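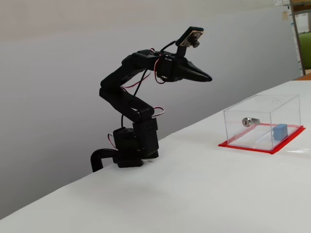 June, 9:40 am

Went through the listings export for Givolgate again. The file has 1466 rows, but only 1236 of them have a street address that the map can find. I made a list of the bad ones and sent it to Chin-lung. Many are units in the same tower on Dakerar, where the agent wrote the unit number after the postcode.

Floor area is still a mess. Some agents put the balcony inside the total and some don't, and in the older listings there is no way to know. I asked Sibel Gökçe how Lodavance does it. She answered that they count the garage too if it is attached to the house. So we can't compare price per square metre between the two sources yet. I put a note at the top of the sheet, please do not remove it. 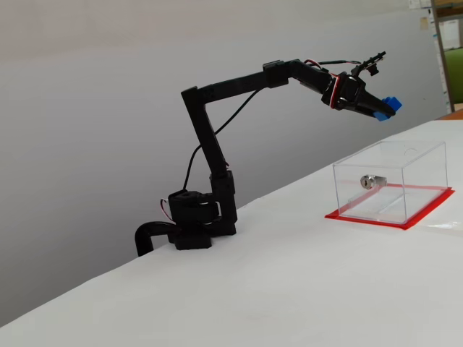 Duplicates: 127 pairs where the address is the same but the price is different. I kept the newer price and coloured the old row grey. Chin-lung Kong thinks we should keep both, to see how much the sellers came down. I agree with him, but then we need a new column for the date of change, and the export doesn't give it.

2:15 pm

Tried the matching with a sample of 200 rows. Upper and lower case made problems again, also "Crt" and "Ct". Fixed the second one. French accents in the street names not done.

To do:
ask Sibel for the neighbourhood boundaries, the newer version
check the waterfront homes by hand, the prices look one zero too long
strata fees, monthly or yearly??
rename the sheet, "final2" is a bad name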